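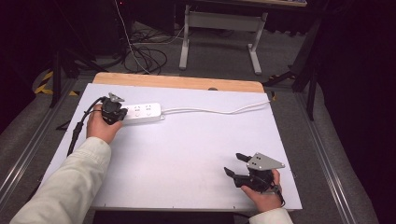
Figure 1. A pair of hand-held grippers at the bench, one in each hand, with a power strip on the work surface.

Course 2508: Automation Equipment Selection
Handout for Unit 6: Reviewing a Hand-Held Gripper Kit
Prepared by Eyerusalem Derese, Department of Applied Technology
Revised June 19, 2025

Purpose of this unit

Students in this course learn to review automation equipment before an institution commits money to it. Earlier units dealt with fixed arms, conveyors and sensors. Unit 6 takes up a smaller purchase, the Wulus hand-held gripper kit, which is sold by Brenimex to teaching laboratories and small development groups. The kit allows a person to carry out a task with the same style of fingers that will later be mounted on a robot arm, and to record the movements as demonstrations.

By the end of the unit, each student should be able to read the supplier's offer critically, set up a fair bench trial, and write a recommendation that a purchasing office can act on. Prior experience with robot programming is not required. Students who have not completed the safety module must do so before they enter the laboratory in the Herrera Building.

What is being offered

The Brenimex offer covers a matched pair of grippers, cables for both units, a calibration sheet, and one year of access to the Drirnirix recording software. Replacement fingers are sold separately. Training is offered as an optional half-day visit at a price of $600, and the supplier states that the visit can be held at the customer's site.

The offer doesn't include a computer, a work surface or any robot arm. Reviewers should list these items under "Additional costs" even where the department already owns them. A purchase that depends on borrowed equipment must say so in writing, with the name of the person who agreed to the loan.

Software access ends after the first year unless it is renewed. The renewal price doesn't appear in the printed offer. Cristóbal Pereyra, who manages purchasing for the department, has asked the supplier for this figure. Until an answer is received, students are to enter "not stated" in the review form and leave the total blank. Estimates will not be accepted.

Bench conditions

A bench trial should reflect the way the equipment will be used by students. The work surface must be level and fixed in place, and the operator must be able to reach both sides of it without leaning. Cable routing deserves particular attention. In Figure 1 a cable leads away from each gripper, to the left from one and toward the lower right from the other, and the power strip has a cord of its own that crosses the board. Each of these paths should appear in the setup sketch that accompanies the review.

The sketch may be drawn by hand. It should show the operator's position, the location of every power source, the direction in which each cable leaves the work area, and the nearest walkway. Reviewers are asked to note whether a cable limits the turn of the wrist at any point in the task, and whether the operator changed grip on account of it.
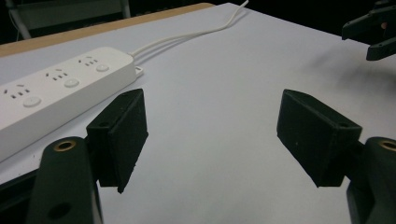

Serviceability is scored separately from performance in this course. A teaching laboratory replaces worn parts often, and a kit that is pleasant to use may still be a poor purchase if a broken finger puts it out of service for several weeks. Reviewers should identify each fastening point that can be reached from outside and state what tool it requires. On the gripper seen here at close range, each mounting arm has a brass-colored threaded insert set into the black plastic, and each pad has a small screw hole near its upper part. Points of this kind belong in the first column of the serviceability table, with the tool size beside them. Where a reviewer can't determine how a part is attached without taking the unit apart, the entry should read "not determined." Units on trial may not be taken apart without written permission from Brenimex.

Pads and contact surfaces

The condition of the pads affects grip more than any other single part. Before a trial begins, record the texture of the inner face of each pad and any difference between left and right. The material should be named only if the supplier's parts list names it. A pad described by eye as foam may prove to be a printed part, and an error here will carry over into the cost of spares.

After the trial, inspect the same faces again under the same light. Note any shine, tearing, loose fibers or transfer of color from the objects handled. Cleaning should be limited to a dry cloth until the supplier confirms which products are safe.

Trial procedure

1. Check that both grippers are recognized by the recording software. Enter the software version on the form.
2. Open and close each gripper fully, without an object, before any task is recorded.
3. Complete the calibration steps on the supplier's sheet. If a step is unclear, copy its exact wording into the comments.
4. Carry out the assigned task with one hand, then with the other, then with both.
5. Save each recording under the name given on the assignment page.
6. Return the grippers to their case and sign the equipment log.

Operators should change places after each full trial. An observer keeps the written notes and doesn't coach the operator. If a recording fails, it is to be marked as failed and kept. Failed recordings are part of the evidence, and a review that leaves them out will be returned for correction.

Writing the recommendation

The written recommendation is limited to 2 pages, excluding the setup sketch and the serviceability table. It must open with a clear position: purchase, purchase with conditions, or do not purchase. Conditions must be specific enough for the purchasing office to check. "Better documentation" can't be checked. "A parts list showing the order code for each finger pad" can.

Statements drawn from the Brenimex brochure are to be labeled as supplier claims. Statements drawn from the trial are to be labeled as observations, with the number of the recording that supports them. Personal preference regarding weight, balance or comfort may be included under a separate heading, and the reviewer should state which hand was used.

Submission

Reviews are submitted through the course page. The kit remains available for supervised practice until the September term begins, and bench time may be reserved at the laboratory desk. Questions concerning the offer or its price should be directed to Mr. Pereyra. Questions concerning the trial procedure should be directed to Ms. Derese.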